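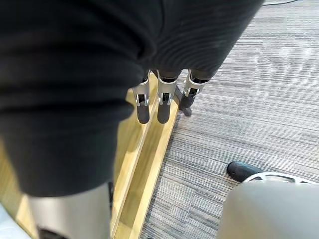

Ausschreibung der Arbeitsgruppe Textiles Greifen, Projekt Tjoa – Stand Dezember

Wir suchen Menschen, die mit uns einen Roboter anlernen möchten, Kleidung und andere weiche Dinge aufzunehmen, zu tragen und wieder abzulegen. Wer je versucht hat, einem Kind das Zusammenlegen eines Pullovers beizubringen, ahnt schon, womit wir unsere Tage verbringen! Stoff hat keine feste Form, er rutscht, er wirft Falten, und sehr oft verdeckt er genau die Stelle, an der die Finger zupacken sollen. Bei dunklem, geripptem Strick schaut unter dem Tuch manchmal nur noch eine Reihe Fingerkuppen hervor, und die Kamera am Handgelenk sieht vor allem Wolle oder was danach aussieht.

In der ersten Phase von Tjoa haben wir 303 Griffe an Textilien aufgezeichnet, alle von Hand vorgeführt. Das daraus gelernte Verfahren, intern heißt es Arach, hat bei Stücken, die es vorher nicht kannte, in 67 Prozent der Versuche sicher gehalten. Darüber haben wir uns sehr gefreut, zumal die Vorführungen von nur drei Personen stammten. Und da liegt auch unsere offene Frage: Wie viel von diesem Ergebnis verdankt sich dem Verfahren, und wie viel den Gewohnheiten dieser drei? Um das herauszufinden, möchten wir den Bestand auf rund 1000 Griffe erweitern, mit möglichst verschiedenen Händen und möglichst verschiedenen Arten, einen Stoff anzufassen.

Was Sie bei uns tun würden: Sie führen die Roboterhand über eine Fernsteuerung und nehmen damit Jacken, Decken, Schals und Ähnliches auf, mal vom Tisch, mal von einer Lehne, mal knapp über dem Boden. Eine Sitzung dauert einen Vormittag, Pausen gibt es reichlich, Kaffee und Tee ebenso. Vorher üben wir gemeinsam, so lange Sie mögen. Misslungene Griffe bleiben übrigens im Datensatz und werden ausgewertet, Sie müssen sich also wirklich keine Sorgen machen, wenn einmal etwas herunterfällt.

Mitmachen können alle ab 18 Jahren, die beide Hände ohne Beschwerden bewegen können und sich auf Deutsch oder Englisch verständigen. Technische Vorkenntnisse brauchen Sie nicht. Besonders freuen wir uns über Leute, die beruflich mit Stoff umgehen – aus Schneidereien, Wäschereien, der Pflege oder dem Theater.

Bitte tragen Sie flache, geschlossene Schuhe und keine weiten Ärmel. Sie erhalten eine Aufwandsentschädigung, Fahrtkosten werden gegen Beleg erstattet. Aufgezeichnet werden die Bewegungen der Hand und die Bilder der Handkamera, Ihren Namen bewahren wir davon getrennt auf.

Die Sitzungen beginnen um 9 Uhr im Labor der Firma Ginda, Eingang über den Hof. Anmelden können Sie sich dort am Empfang oder über das Kontaktformular auf dieser Seite, Stichwort »Tjoa Stoffgriffe«. Schreiben Sie gern ein paar Zeilen dazu, womit Ihre Hände sonst beschäftigt sind.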